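3.2 Litter on soft furnishings

Most earlier work on household litter deals with the kitchen bin or the hard floor. Our interest was in what people leave on beds, sofas and padded seats, where light packaging tends to stay put once it has been dropped. Wrappers do not slide off a fabric surface the way they slide off a countertop, and small pieces sink into the pile or get caught in a fold. In the home diaries collected in Stavine, residents described clearing the couch as a separate job from taking out the trash, and one that was often put off until the next morning.

The diaries cover 166 households. Each household kept a record of the packaging left on soft surfaces at the end of the evening and sorted it into the classes in Table 2. The full set holds 2749 entries. An entry is a single piece of packaging, so a torn wrapper in two parts was entered twice unless the parts were still joined.

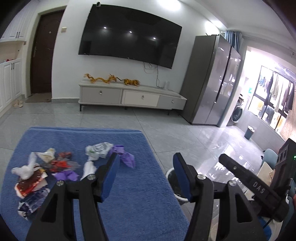 Urmas Kļaviņa
Corresponding author, Household Materials Group, Plonderby

Figure 2. Mixed packaging litter on blue plush cloth, with plastic bags, small wrappers and a shiny brown-and-red food packet.

The material in Figure 2 shows why the classes had to be broad. A crumpled bag, a flattened wrapper and a strip of film may all be plastic, but they differ in how much of the cloth they cover and in how easily they are overlooked. The translucent grayish film beside the bright red wrapper is a case in point. Against a dark or patterned fabric, film of this kind was the class our coders disagreed on most often. White bags gave little trouble, with or without printing.

We also had to decide what to do with pieces that looked like tissue. Paper tissue and thin white plastic are hard to tell apart by eye when both are crumpled. The coding guide tells the coder to enter such a piece as "white, soft, unknown" if it cannot be handled. Kerttu Ahonen recoded this class a second time in May, and her counts are the ones used in Section 4.

Staining was recorded as present or absent. An off-white wrapper with yellowish stains, like the one in Figure 2, was entered as stained whatever the source of the stain. We did not ask residents what had been in the packaging. Several of them wrote it down anyway, and those notes were left out of the analysis.

Fabric type was taken from the resident's own description and grouped as plush, woven, knitted or smooth. Plush includes fleece throws and short-pile blankets. We first planned to measure pile height, but the gauges supplied with the Ban kit gave different readings depending on how hard they were pressed, and the measure was dropped. Blankets spread over a couch were coded by the top layer only.

Pieces lying close together were treated as one cluster if a hand laid flat could cover them. The rule comes from the Broltomard coding guide and was kept so that our results could be set beside the earlier floor survey. It works less well on cloth. A fold can bring two pieces together that were dropped apart, and smoothing the cloth separates them again. Coders were told to leave folds as they found them.

A subset of 600 entries was coded by both authors. Disagreements were settled by discussion, and the guide was revised once as a result. The revision added a line on long pieces that reach from one cluster toward another. These are now assigned to the cluster that holds the larger part.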